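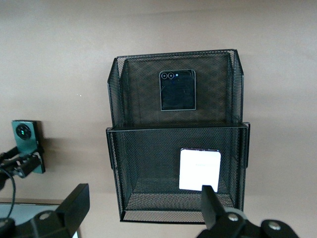 According to Ailsa Cairns, a wall organizer should be hung where people already drop their things, and the usual mistake is to put it where it looks best. Her 25-page guide to home storage, printed in Honville, treats the hanging mesh organizer as a piece of furniture in its own right, and much of the common advice on placing one follows it.

A mesh wall organizer is an open storage unit fixed to a wall and used for mail, papers, keys, phones and other small items. It is also called a wall file, a mail holder or a wall pocket. Most have one to 5 compartments. In the stacked type the compartments sit one above another, and the lower one may stand out farther from the wall so that it can be reached from above.

Construction

The walls are commonly made of woven wire or of expanded metal. Expanded metal is made by cutting slits in a sheet and stretching it, which leaves a pattern of diamond-shaped openings without any welds. The cut edges are sharp, so they are covered with a folded band or a heavier frame. Black is the most common finish. White, silver and bronze are also sold.

Upper compartments are often tall and shallow, suited to envelopes and folders. Lower ones tend to be deeper boxes for bulkier things. Some models add hooks along the bottom for keys.

Mounting

Organizers are hung from screws, nails or adhesive strips. On drywall, screws are set into a stud or a wall anchor. The Wegener pattern, a two-compartment design sold for offices, uses 3 screws, two at the top and one low on the back panel to stop it from swinging. Adhesive strips leave fewer marks but hold less weight and may let go on textured paint.

Height depends on use. In an entryway the top rim is usually set near chest level. In homes with small children it may go higher.

Use with phones

Organizers are widely used as a resting place for phones. A phone can be stood upright against the back panel or leaned in a deeper box. Folding phones take up less height when closed and fit in shallow compartments. Larger phones stay in view above a low front rim. A thin charging cable can sometimes be passed through the mesh, though the plug generally has to go over the top. Bare metal can scuff a phone's case or glass, and a strip of felt is sometimes laid along the floor of the compartment.

Care

Dust collects in the openings and is removed with a soft brush or a vacuum attachment. A damp cloth may be used on painted mesh, followed by a dry one. Chips in the paint can rust in humid rooms and are touched up with enamel.

See also: Letter tray; Key rack; Pegboard; Magazine holder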